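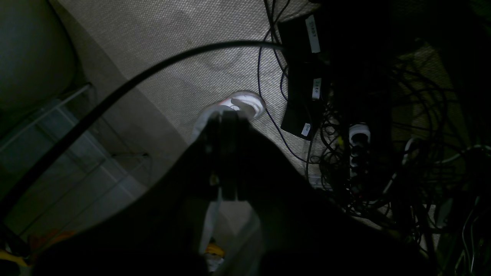
Section 4. Cleaning and Storing the Fadley Upright

4.1 Before you start

Switch the vacuum off at the handle and pull the plug from the wall. Let the motor sit for 30 minutes if it has been in use. You will need a coin, a dry cloth and a pair of blunt scissors.

CAUTION: Do not open the lower housing with the plug in the outlet.

4.2 Emptying the dust cup

1. Press the release tab and lift the cup away from the body.
2. Hold it low over a trash bag and open the bottom flap.
3. Tap the side with your palm. Do not use a knife or screwdriver on packed dust — the inner screen scratches easily.
4. Wipe the rim seal, close the flap until it clicks, and refit the cup.

NOTE: New carpet sheds for several weeks. Empty the cup after every room until this slows down.

4.3 Washing the filter

1. Turn the filter cap to the left and lift out the foam filter.
2. Rinse it under cool running water. No soap.
3. Squeeze, do not wring.
4. Let it air dry for a full day before refitting.

Replacement foam is sold as part 1073. Models built before 2005 have a square cap and take the Plosar filter, which cannot be washed.

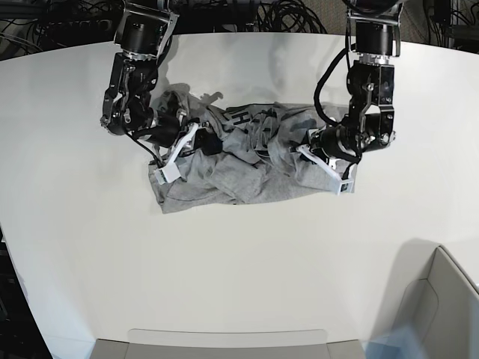 4.4 Clearing the brush roll

1. Lay the vacuum on its back and turn the two coin screws a quarter turn.
2. Lift off the base plate and slide the brush roll out of the belt.
3. Cut along the groove and pull hair and thread away by hand.
4. Check both end caps. If either one will not spin freely, replace the roll.
5. Loop the belt back over the roll, seat the end caps, and refit the plate.

CAUTION: Never cut toward the belt. A nicked belt will fail in use.

4.5 Storage

Wind the cord loosely on the two hooks. Keep the vacuum upright in a dry closet and leave the height dial on High so the bristles do not flatten.

Section revised March 12, 2022, by Tâm Diệp.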